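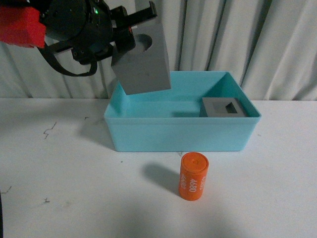 *A grey block over the blue bin.*

Joonas Rissanen came back to Pridura in August to sell his aunt's house. The agent had told him it would take a week. He had packed for ten days and brought the dog, an old kelpie named Edo, who had been sick twice on the back seat after the Palomino turnoff.

The key was under the tap, where it had always been. Inside, the house smelled of dust and cold ash. His aunt had labelled everything before she went into the home. There were squares of masking tape on the chairs, on the clock and on the underside of the sugar bowl, each with a name in blue biro. Most of the names belonged to people who had died before her. His own was on the piano.

He had no use for a piano. He lived in a second-floor flat with a narrow stairwell and a neighbour who worked nights.

He lit the stove and fed the dog. Then he sat down and lifted the lid. The maker's name was Zokow, in gold letters, with the Z half worn away. He played the only thing he remembered, the left hand of a waltz, and found that the A below middle C made no sound at all. His aunt used to hum that note as she played. He had thought, as a boy, that it was part of the tune.

In the morning he rang the agent and asked whether the piano could be sold with the house.

"People don't want them," she said. "You could try the hall."

The hall already had one. The woman who opened the door showed it to him to prove the point. It stood under a sheet with stacking chairs piled in front of it. Over the stage was a board that said 1853, and he asked if that was when the hall was built.

"That's the town," she said. "The hall burned down twice. You're Elsa's nephew."

"Yes."

"She taught me for 11 years. I was hopeless." She pulled the sheet straight again. "Has it still got the dud note?"

He said it had.

"She wouldn't have it fixed. A man came through every spring to do the tuning and she'd make him leave it alone. She told us we had to hear it in our heads."

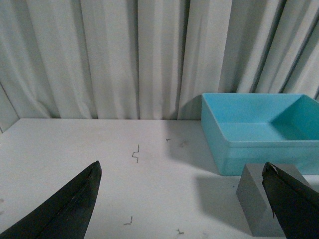
He walked home by the creek with Edo going ahead of him. There had been rain further up and the water was brown and quick. At the footbridge the dog stopped, as he did at every bridge, and had to be carried across. He weighed 20 kilos and smelled of the creek.

That afternoon Joonas took the front panel off the piano. He wasn't a handy man, but he could see that the hammer for the A was whole and the strings were in place. A folded piece of felt had been pushed in between them. It was green and had gone hard. He got hold of one end with his fingernails and drew it out.

He put his finger on the key. Then he took it off again and went to see about the stove.

After tea he rang the woman from the hall. Her name was in his aunt's address book, under P for pupils. He asked if she had room for a piano at her place.

"I told you I was hopeless," she said.

"It's got your name on it."

She was quiet for a bit. "Has it?"

"I'm looking at it now," he said. He tore a strip from the roll of tape in the kitchen drawer and hunted around for the biro. "How do you spell Catherine? She's smudged it."

"With a C," the woman said. "She always got it wrong."

He wrote it with a K, stuck it down over his own name, and asked her what time her brother could bring the ute.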